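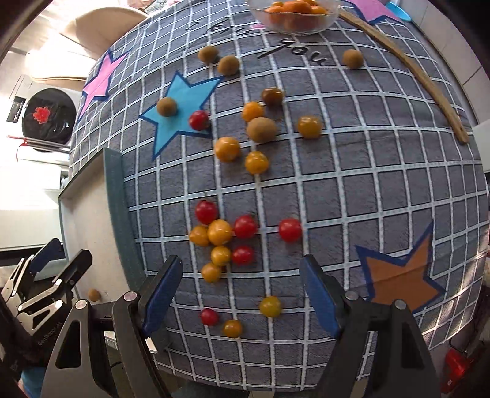
Tullio Grasso asks whether the Awwad program should be buying a second pair of hand-held grippers before it has settled who will maintain the first. The question is a fair one and the planning office will respond to it in this thread.

The equipment plan for small-produce handling covers the coming financial year. It was drafted in September and has been through one round of comment from the Brilholm site.

The task set for the first stage is sorting cherry tomatoes by colour on an ordinary household table. Red, orange, yellow and one or two awkward in-between shades, with some other small round fruit mixed in.

On Mr Grasso's point: the plan allows for 2 additional hand-held units. Neither will be ordered until a maintenance schedule has been signed by the receiving site. That condition was missing from the draft and has now been added at section four.

Finger pads are budgeted as a consumable. The draft treated them as part of the capital purchase, which left the sites with no line to charge replacements against. We have allowed for 200 pads across all sites, held centrally at Vanis and issued on request.

Định Từ has asked why produce appears in the budget at all. Fruit is perishable, it is handled repeatedly, and it cannot be returned to stock. Each site will have an allowance of $100 a month. Receipts are required.

Sites may buy whatever is in season. Mixed sizes and mixed ripeness are preferred. A punnet of identical tomatoes is of limited use to the program.

Table coverings, bowls and trays should be sourced locally from existing household stock wherever possible. Patterned cloths are acceptable and no site needs to purchase a plain one.

The largest open item is the fixed arm proposed for Brilholm. Fumine has supplied a written quotation, which includes freight and commissioning but excludes operator training. We have asked for training to be priced separately — it should not be absorbed into the site's travel budget, as happened last year.

A contingency of $3,000 has been set aside for repairs outside warranty. It may not be used for upgrades. Requests to draw on it go to the planning office in writing, with the fault described and the unit's asset number attached.

Leasing was considered. The lease terms offered to us required whole units to be sent away for servicing, with no loan unit in the interim. For a site running a single pair, that would stop work entirely.

Comments on the revised plan remain open until the end of the month. Site leads are asked to confirm storage arrangements and charging points in the same reply.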